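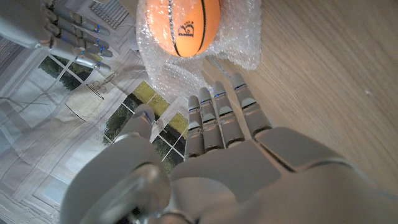 Xiaoqing Xie
Second-year student, Packaging and Distribution
Project advisor: Remedios Bermúdez
Submitted Nov 23, 2024

Wrapping Round Items in Small-Cell Bubble Wrap

Background

The project started in September with a request from Gonevska, a gift shop that mails small sports items to customers. The shop had been getting complaints about mini basketballs that came out of the box scuffed, with marks on the printed logo. They were packed by hand, one to a box, and each packer did it in a different way. The shop wanted one method that a new employee could learn on the first day and that didn't use more material than they were already buying.

I took the wrapping step as my project. Box size and label placement were left out. Another student in the course, working with a carrier called Presside, is covering those.

Materials

The test item was an orange miniature basketball with black seams and a small black logo. The wrap was clear bubble wrap with small air cells. I chose small cells over large ones after the first week because the large-cell wrap wouldn't follow the curve of the ball and left big folds at the top and bottom. The tape was Stikatell paper tape, which the shop already uses. Boxes were single-wall cardboard, square, and came from the shop's own stock.

Sheets were cut to 400 mm on each side. I started with longer strips, but they had to be rolled around the ball several times and the ends stuck out on both sides. A square sheet is easier to center by eye.

Work area

All of the wrapping was done in the Cantero room on a wood surface, next to a printed backdrop of tall windows. I asked to work on wood because the packing bench at the shop has a wood top, and bubble wrap slides differently on metal. The grain made no difference to the handling. The overhead light did, a little. Clear wrap is shiny and the edge of the sheet can be hard to find when it is crumpled, so I began marking one corner of each sheet with a felt pen. That became part of the method.

Methods compared

Method A, the roll. The ball goes at one edge of the sheet and is rolled to the other edge. The two open ends are twisted and taped.

Method B, the gather. The ball goes in the middle of the sheet. All four corners are pulled up over the top and taped together in a bunch.

Method C, the fold. The ball goes in the middle. Two opposite corners are folded over the ball and taped, then the other two corners are folded over those and taped again.
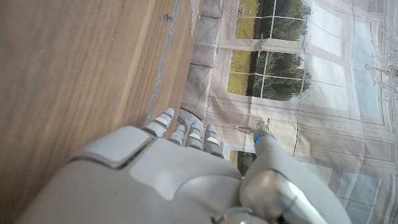
Each method was tried with the cells facing in and then with the cells facing out. A finished package was put in a box and dropped from waist height onto a concrete floor, 16 drops per method, turning the box to a different face or corner each time. After the last drop I opened the box and looked at the ball under a desk lamp for scuffs. I also checked if the tape had let go.

Results

The roll was the fastest but gave the worst protection. The ends came untwisted in the box and the ball moved toward one side of the wrap. There was a light scuff next to the logo in both directions of the wrap.

The gather held well on the sides and bottom. The bunch at the top was too tall for the box, so the flaps had to be pushed down to close. In one case the box bulged enough that the tape on the outside lifted. The layer under the ball is also only one sheet thick.

The fold took the longest to learn. It used 3 pieces of tape, one more than the roll. The package came out close to a cube and sat flat in the box without extra filler. No new scuffs were found with the cells facing in. With the cells facing out, one corner slid off the ball before the tape went on and I had to start that one over.

Recommendation

Gonevska should use the fold with the cells facing in and one corner marked. The sheet size can stay as tested for this ball. A larger ball will need its own trial.

Ms. Bermúdez asked about reusing returned wrap. I did not test it. Wrap that has been folded once keeps its creases and some of the cells go flat, so I would want to repeat the drops before giving the shop an answer.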